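Jelska 플리스 담요 (핑크 플라워)

판매자 Sveva Marras 올림

겨울만 되면 문의가 제일 많이 들어오는 담요예요. 저도 집에서 두 장을 돌려 쓰고 있어서 할 말이 좀 많습니다. 길어도 사이즈랑 세탁 부분은 꼭 읽고 주문해 주세요!

이런 담요예요

보송보송한 플리스 원단에 꽃무늬를 프린트한 담요입니다. 바탕은 핑크색이고, 꽃잎이 둥글둥글한 커다란 흰 꽃이 들어가 있어요. 꽃 한가운데에는 까만 점이랑 빨간 점이 흩뿌려져 있는데 저는 이 부분이 제일 마음에 들어요. 그냥 흰 꽃만 있었으면 좀 심심했을 것 같거든요. 큰 꽃 말고도 민들레 홀씨처럼 생긴 무늬가 가느다란 흰 줄기 끝에 달려 있어서, 펼쳐 놓으면 생각보다 훨씬 화사합니다. 사실 저는 원래 무지 담요파였어요. 침대에 무늬가 들어가면 방이 어수선해 보일까 봐 계속 피했는데, 이건 깔아 보고 그날로 마음이 바뀌었네요 ㅎㅎ

촉감이랑 두께

손을 올리면 털이 살짝 눌렸다가 다시 올라오는 느낌이에요. 두껍고 묵직한 극세사 이불을 생각하시면 조금 가볍다고 느끼실 수 있어요. 저는 12월에는 이불 밑에 깔고, 봄가을에는 이것만 덮고 잡니다. 추위를 많이 타시는 분은 한 장으로 한겨울을 나기엔 부족할 수 있으니 꼭 이불이랑 같이 쓰세요. 소파에 걸쳐 두고 낮잠용으로 쓰시는 분도 많고, 저희 집에서는 빨래 개는 자리로도 씁니다. 침대에 담요를 쫙 펴 놓고 그 위에 옷을 쏟아 놓고 개는 거죠. 까만 옷도 핑크색 위에서는 눈에 잘 들어와서 양말이나 얇은 티셔츠를 놓치는 일이 줄었어요.

사이즈 고르기

싱글과 퀸, 두 가지가 있습니다. 혼자 쓰시면 싱글로 충분하고, 침대 옆으로 넉넉하게 늘어뜨리고 싶으시면 퀸으로 가세요. 벽에 붙여 놓은 침대라면 벽 쪽으로는 담요를 조금 밀어 넣어야 해서, 반대쪽이 짧아 보일 수 있어요. 저희 가게에서 일하는 Iker Pastor 씨도 싱글을 샀다가 결국 퀸으로 바꿔 갔습니다. 교환은 받으신 날부터 7일 안에 말씀해 주시면 되고, 세탁하신 제품은 교환이 어려워요.

세탁은 이렇게 해 주세요

첫 세탁은 꼭 단독으로 돌려 주세요. 물 온도는 30도 이하, 세탁망에 넣고 울코스로요. 섬유유연제는 조금만 쓰시거나 빼시는 게 좋아요. 많이 넣으면 보송한 느낌이 죽더라고요. 건조기 고온은 절대 안 됩니다! 제가 한 번 해 봤다가 털끝이 뻣뻣해져서 그 담요는 지금 차 트렁크에 있어요. 널어서 말리면 실내에서도 금방 마르는 편입니다.

까만 옷이랑 같이 빨면 옷에 핑크색 보풀이 붙을 수 있어요. 담요 위에 까만 옷을 올려 두는 정도로는 저는 별문제 없었는데, 새 제품일 때는 가볍게 털어서 쓰시는 걸 추천해요. 돌돌이로 한 번 밀어 주면 더 좋고요.

구성과 포장

담요 한 장이고 베개 커버는 포함되지 않습니다. 비닐 대신 종이 띠를 둘러서 보내 드려요. 선물 포장이 필요하시면 주문 메모에 '선물'이라고만 적어 주세요. 압축해서 보내는 제품이라 처음 펼치면 접힌 자국이 있는데, 하룻밤 펼쳐 두시면 많이 펴집니다.

자주 물어보시는 것

뒷면에도 무늬가 있나요? 뒷면은 무늬가 연하게 비치는 정도예요. 앞면처럼 선명하지는 않습니다.

무늬 위치를 고를 수 있나요? 아쉽지만 안 돼요. 재단할 때마다 꽃이 놓이는 자리가 조금씩 달라집니다. 그래서 가장자리에서 꽃이 잘린 담요를 받으실 수도 있는데 불량이 아니니 참고해 주세요.

다른 색도 나오나요? 지금은 핑크만 있어요. 회색을 찾는 분이 계셔서 거래처에 물어보는 중입니다.

침대에 깔았을 때 무늬와 색감 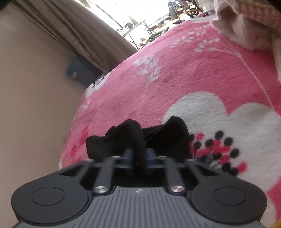 배송 안내

오후 2시 전에 결제하시면 그날 나갑니다. 제주와 도서 지역은 며칠 더 걸릴 수 있어요. 두 장 이상 주문하시면 한 상자에 같이 넣어 보내 드리고, 따로 받고 싶으시면 메모 남겨 주세요.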